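# Comparar garras é, sobretudo, comparar caixas

Quem compra uma garra para um braço industrial costuma começar pela folha de características: curso dos dedos, força de aperto, peso, tempo de fecho. Passei boa parte de janeiro a comparar duas garras de dedos, a Etetti e a Aigner, no mesmo braço e com o mesmo controlador, e saí com a opinião de que essa folha serve para pouco. O que decide é o recipiente de onde as peças são tiradas.

O ensaio foi simples. Blocos compridos no fundo de uma caixa de chapa, o braço desce, fecha, levanta e larga outra vez. Fizemos 2.978 tentativas no total, divididas pelas duas garras, com as mesmas peças e a mesma velocidade de descida. O Édgar Yupanqui escreveu a rotina no controlador Hirel e eu tratei dos registos. 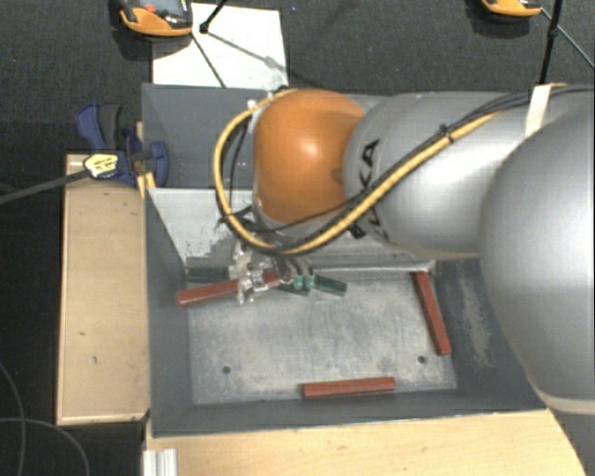
A maior parte das falhas veio das paredes. No meio do fundo, as duas garras portaram-se de forma tão parecida que eu teria dificuldade em justificar a diferença de preço. Junto à chapa, a conversa muda. Um bloco como o vermelho que está à direita, em diagonal e com a ponta quase encostada à parede interior, obriga a escolher entre rodar o pulso e arriscar que um dedo toque na chapa. A Etetti, com dedos mais estreitos, entra nesse espaço. A Aigner tem de o abordar pelo lado comprido, e isso nem sempre é possível. Das 707 falhas que registámos, mais de metade aconteceu com peças encostadas a uma parede ou a outra peça.

Há fabricantes que publicam taxas de sucesso medidas com peças isoladas numa mesa plana. Não digo que os valores sejam falsos. Digo que respondem a uma pergunta que poucos clientes têm. Numa linha real, as peças chegam em caixas, e as caixas têm cantos, paredes inclinadas e fundos riscados que confundem a câmara.
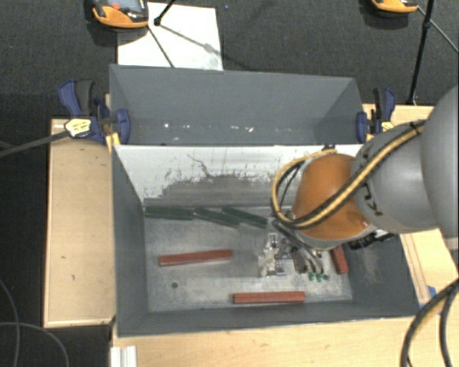

A câmara merece um parágrafo próprio. Testámos a Jisitz em duas alturas e a diferença entre elas foi maior do que a diferença entre as garras. Na posição mais baixa, o próprio braço tapava parte do fundo durante a descida e o sistema trabalhava com uma estimativa já antiga. Na posição mais alta, perdia-se definição nas peças verde-escuras, mas a estimativa da orientação era mais estável. Ficámos com a mais alta.

A Rahel Hämmerli discorda de mim num ponto. Para ela, o problema resolve-se no planeamento: se o controlador souber onde estão as paredes, escolhe outra ordem de recolha e deixa as peças difíceis para o fim. Experimentámos. A primeira passagem melhorou, mas as peças difíceis continuaram difíceis e o ciclo ficou 15 segundos mais longo. Para quem esvazia caixas inteiras, isso pesa.

A cablagem também conta e raramente aparece nas comparações. Um feixe grosso à volta da articulação limita a rotação do pulso e, com ela, os ângulos de entrada na caixa. Uma garra que precise de mais um cabo pode perder aí o que ganhou no desenho dos dedos.

A minha recomendação é pedir ao fornecedor um ensaio na caixa do cliente, com as peças do cliente, e exigir os resultados separados por zona: centro, paredes e cantos. Se o fornecedor só entregar uma média, eu não comprava. Entre as duas que testei, ficava com a Etetti para caixas fundas e com a Aigner para tabuleiros baixos, onde a largura dos dedos não atrapalha.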